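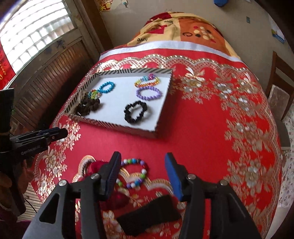
Page last changed: July, 16:40

Figure 2. Small accessories and the striped tray on the covered surface, household of participant H3.

3.2 The tray as a place for small things

In the interviews, most participants did not have one word for the objects we asked about. They said "my things", "the small ones" or simply "those". In this paper we call them small accessories, and we mean hair ties, scrunchies, clips and bracelets which are worn for some hours and then taken off again at home. They are cheap and light, and they are used by more than one member of the family. For these reasons they are easily lost, and earlier work on home storage, which is mostly interested in clothes and papers, says little about them.

Our material comes from 12 households in the district of Jondale. Each household was visited 3 times by Nazmiye Başaran or Selim Çetinkaya, and each visit took 60 minutes. The participants were asked to put their small accessories in order in the way they normally do it, and to speak about their choices if they wished. No containers were given by us.

In household H3 the main container is a shallow rectangular tray, white inside, with low walls in black and white diagonal stripes (Figure 2). The participant explained that she had tried a box with a lid before, and that she stopped using it after one month. With the lid closed she forgot what she owned, and she bought the same hair ties again. The low wall of the tray is for her the main advantage. A turquoise spiral hair tie or a small bracelet of colored beads can be found with one look, and the dark scrunchies can be kept together along one side.

We want to draw attention to this last point. The participant did not sort by type of object. Hair accessories and bracelets share the tray, and she found our question about dividing them a little strange. What she keeps together are the dark scrunchies, which she called "the ones for work". The crimson velvet scrunchie, which lies on the tablecloth in Figure 2, belongs in her account to another group, the things for visits and holidays. The bracelet with round beads in white, green, blue, purple, pink and red is in the same group. Heiðrún Hviid has suggested to name this an order of occasions, and we follow her in the rest of the text.

The surface under the tray also has a role. The red tablecloth with its gold and cream flowers was a gift from the participant's aunt, and it is not used for meals. The participant remarked that dark red objects are difficult to find on it, and that she sometimes feels for the velvet with her hand. Similar remarks were made in 2 other households where a patterned cloth was used. On plain surfaces we did not hear this complaint.

It must be said that the bedroom is a private room, and some participants probably made it more tidy before our visit. We return to this question in Section 5.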